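Canicross & Dog Running > Training and Gear > Line length and race starts

trailmutt_
Joined: 487 posts
March 24, 2021

Looking for input on line length. Current setup is a Drukico bungee line, 9 ft at full stretch, on an Ondent waist belt with leg straps. Dog is a 4 year old shorthair mix, 61 lb, pulls hard for the first mile and then settles. On open trail the line is fine. In mass starts it is too long. He drifts right, the line crosses other people's legs, and I spend the first quarter mile hauling him in by hand. Next race is the Uner Lake 5K in May, mass start, 12 ft wide at the line. Is there a legal shorter line that still absorbs the pull?

two_hounds_one_belt
Check the race rules before you buy anything. Most of the ones I enter set a maximum at full stretch and say nothing about a minimum. A 6 ft line with a short bungee section works for a dog that size. You give up some shock absorption and you will feel it in the lower back on descents.

KPD_runs
I would not shorten the line. The drift is a training problem. A dog that holds center on a 9 ft line is faster than the same dog on a 6 ft line because he has room to open up his stride. Teach "line out" and hold it for 30 seconds before you release him. Five reps, three days a week. Mine took a month.

two_hounds_one_belt
Stride length has nothing to do with it past the point where the dog clears your feet. I have run the same loop with both lines, same dog, similar temperatures, and the splits were within a few seconds of each other.

KPD_runs
Same dog on one loop is a small sample. What was the surface?

two_hounds_one_belt
Packed gravel, mostly flat. I agree it might differ on singletrack.

trailmutt_
Rules for Uner Lake say 10 ft max at full stretch, no minimum. So both are legal. KPD, when you do the line out, where are you standing? He faces me if I stay behind him for more than a few seconds.

KPD_runs
Directly behind, line taut, no talking. If he turns, step to the side, reset, start the count over at five seconds. Don't reward him facing you. Some people use a helper out front for the first week. I never needed one.

stillwater_k9
Depends on where the line attaches to the harness too. On a Stamatopoulos long harness the attachment point is back at the base of the tail, and if the fit is loose it slides over and steers the dog to one side. Put the harness on, pull the line straight back and see whether the loop stays on the spine. If it's off center, fix that first. I'd do it before either of the other suggestions.

trailmutt_
Checked. Loop sits a little left of the spine under tension. Took up one notch on that side and it centered. Will try line outs this week with the 9 ft line and report back.

two_hounds_one_belt
Borrow a 6 ft anyway and try it once in a group. Costs you nothing.

KPD_runs
Fine, but not in the same week. Change one thing at a time or you won't know which one did it.

stillwater_k9
Agree with KPD on that. For the line outs, a mark on the ground helps. I use blue tape indoors and chalk on the driveway.

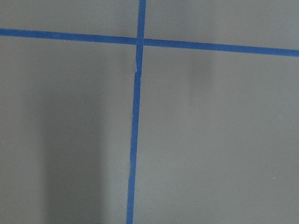

Blue tape, two strips crossed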